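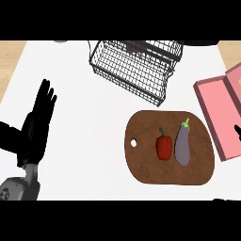
Notes from the Multadia open day, since a few of you wanted them. The bench session ran on two setups, the physical cell and the simulator, and I spent most of my time at the simulator station. It is a two-arm model with multi-fingered black hands. The test layout is a white table with a wire mesh basket, an open pink box and a cutting board carrying a red pepper and an eggplant. Gunvor Solheim ran the station and took questions. Each layout gets 100 randomized starts before anyone moves it to hardware.

Posted by grastus_fan, Tuesday, May 21, 2019

torque_ripple wrote:
Did she give a success rate for the eggplant? Smooth, long, tapered, and lying right next to the pepper. I would expect the fingers to foul on the neighbor.

grastus_fan wrote:
No rate per object. She said contact between adjacent items is the main failure they log. Friction values are set by hand.

nullspace7 wrote:
Then the 100 starts tell you very little. If friction is hand-tuned, you are measuring the tuning. We did this with the Nosta hands in October and the sim ranking of our 3 grasp planners came out reversed on the bench.

torque_ripple wrote:
Reversed on how many trials?

nullspace7 wrote:
162 on hardware. Same objects, same planner builds.

esteban_k wrote:
I disagree with writing it off. Sim is fine for reach and collision checks. A raised basket wall and an open lid on the same table are a decent approach-path test, and you don't need good friction for that. Grasp stability is a separate question.

nullspace7 wrote:
Fine for reach, agreed. The handout said "manipulation performance," and that is what I object to.

grastus_fan wrote:
Handout wording was from Jolanta Kwiatkowski's group, I think. Solheim was more careful when speaking. Somebody asked about deformable contact and she said it is not modeled.

torque_ripple wrote:
Rigid vegetables, then. Any word on control rate?

grastus_fan wrote:
Didn't get it. I have her email and will ask.

9 comments | 3 shares

Last updated 7 hours ago

Related threads
Grastus wrist calibration drift
Esteban controller: log format changes
Nosta hand, replacement tendons
Open day parking and entrance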